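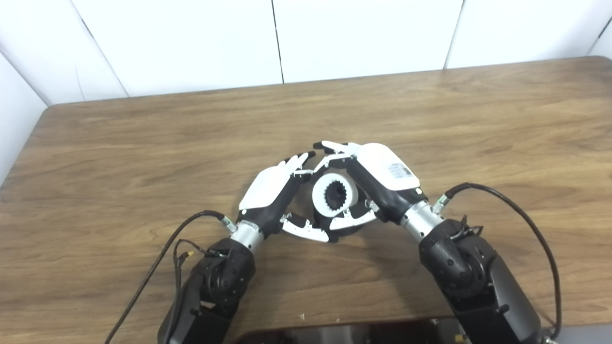 What do visitors do at the Loltivitz open day?
They try out our two-armed robots at the bench and tell us what was easy and what was hard.

Loltivitz is looking for participants for its open day in Piltinthorpe on Oct 31, 2022. We need 30 adults to take part in short sessions with the Lenz bench robot, which handles small parts with a pair of five-inch-reach grips or with humanoid hands, depending on the task.

Each session lasts almost 2 hours. You will watch a demonstration, give the robot a few simple handling jobs from a tablet, and fill out a form at the end. An engineer stays at the bench the whole time. Groups are kept to six people.

You do not need any technical background. We would like to hear from people who work with their hands – mechanics, packers, machine operators, kitchen staff – but anyone over 18 can apply. You should be able to stand for half an hour and read instructions in English. Please wear closed shoes and tie back long hair.

We also have two paid places for floor assistants on the day. Assistants check people in, walk groups between the benches and the Zilex control room, and collect the forms. Some experience with the public is helpful.

Participants get lunch and a gift card. Parking is free behind the building.

To apply, send your name, age and current job through the form on our website, and say whether you want to be a participant or an assistant. We answer everyone by email. A second round of sessions is planned for January – tick the box on the form if you would rather come then.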